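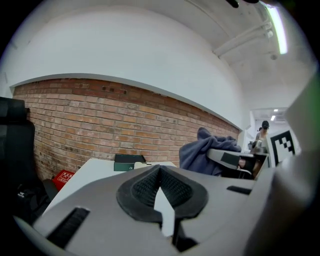 I'd been promising Harsh Ahuja for ages that I'd come see what his robotics club gets up to in Bisstead, and on 22nd December I finally drove over for their open day. I got lost twice (the entrance is behind the tile store, folks, not next to it) and walked in just as the hand gripper session was getting going. I was expecting something with more wheels, I guess! The students were working with these chunky gray grippers, and I got to look at one up close. The part I liked best was the black ribbed rubber between the fingers, shaped a bit like an open heart, with the two sides sloping in to a little notch. The room itself has a great old-school feel, all red brick along one wall, with a marker board in black and white squares standing up toward the back.

The project is called Grumo, and the plan is to have it sorting small parts by itself in time for the Shukla Cup in July. Teams get 4 minutes a run, and last year the club came in at 80 points, which Harsh still winces about. This year they want 200. Banafsheh Karimi, who runs the programming side, told me they'd set themselves a target of 400 practice pickups before they change anything in the code. I asked if that got boring and three teenagers said yes at the same time.

I had a go too, of course. Picking up an eraser is easy. Picking up a washer lying flat is awful, and I'd like it noted that the kid after me dropped it as well.

Afterward there were cookies and a short talk on Ilumico, the club's other project, a desk lamp that follows your hands while you solder. It wasn't running that day so I can't tell you if it's any good, but I want one. They take new members from sixth grade up, and you don't need to have coded before. Parking is free out back, just watch the curb by the loading dock, it's higher than it looks.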